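Three nights in Janolora

Mar 1, 2023

I finally made it to Janolora! Stela Tănase has been telling me to go since December, and when a cheap seat came up I grabbed it, stuffed a backpack and left my desk exactly as it was.
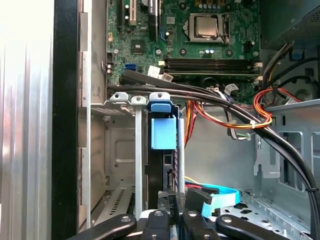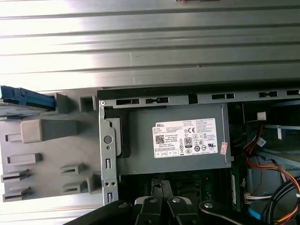

Inside the desktop tower, ribbed metal panel and all.

The bus from the airport takes the coast road, so sit on the right. I stayed at the Gekance, a tall skinny guesthouse with 222 steps between the harbor and the front door (it's painted on the last one, and I was very glad to read it). My room had a balcony just big enough for a chair and a coffee. Bliss!

Paula Buzatu runs the kitchen downstairs and makes a white bean soup with smoked paprika that I ordered all three nights. She also sent me off to Tôn, the old fishing quarter across the water. The little ferry runs until 5 and it's worth every minute — go for the blue-shuttered lanes, stay for the fried anchovies in a paper cone.

On my last morning I walked up to the Fisomow lighthouse, 582 feet above the sea, and had the whole bay to myself apart from a very bossy goat. Bring water, there's no shop at the top.

I'm already looking at flights for next December. Stela wants to come too, and she's asking for the room with the balcony.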